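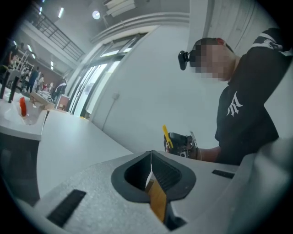 Capucine Coste maintained that a small table beside a long one is worth more than the same area added to the long one, and that most badly planned workrooms go wrong at this point. Her remark, made during the refit of the Skarkcombe workroom, sets the question for Chapter 2: how should flat working area be divided, and what should stand on each part of it?

2.1 Main and side surfaces

A main surface is the table at which the task is carried out. A side surface holds whatever the task draws on: small parts, cups, trays, opened boxes. The terms describe use. Two tables of identical make may serve as main and side surface in the morning and exchange roles after lunch.

The main surface is normally the longer of the two. Where it is placed with one long side against a wall, that side is lost to the worker, but objects cannot be pushed off it and the walkway opposite gains in width. The side surface is then set on the open side, within reach and without a change of footing. At Skarkcombe the gap between the two was fixed at 20 cm – enough to sweep, too little to walk through.

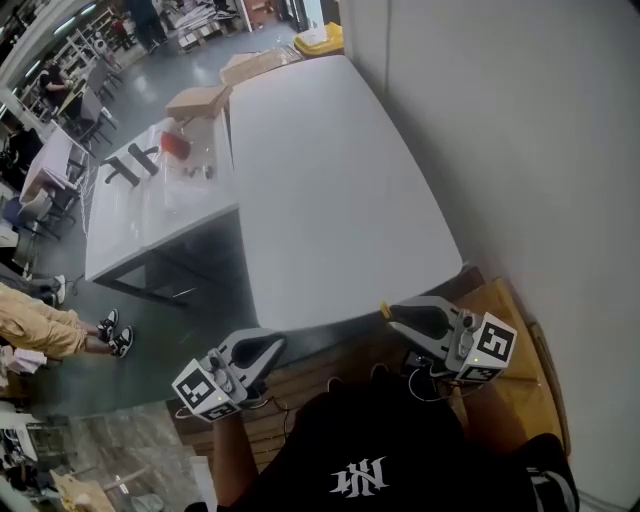 A side surface tends to fill from its near edge backwards. Items in frequent use stay close to the worker, and cartons move to the far corner, where they remain until the space is wanted. The main surface should be cleared at the end of each task; the side surface need only be sorted. Macapagal (Exercise 19) proposes a limit for the side surface of up to 50 per cent covered.

2.2 Coverings

Plastic sheet protects a table top from scratches and spills, and can be lifted off with crumbs and offcuts still on it. It also slides. A sheet laid over a side surface should be fastened at the corners or folded under the edge. Sheeting is not advised on the main surface – it creases under the forearm, and small parts lodge in the folds.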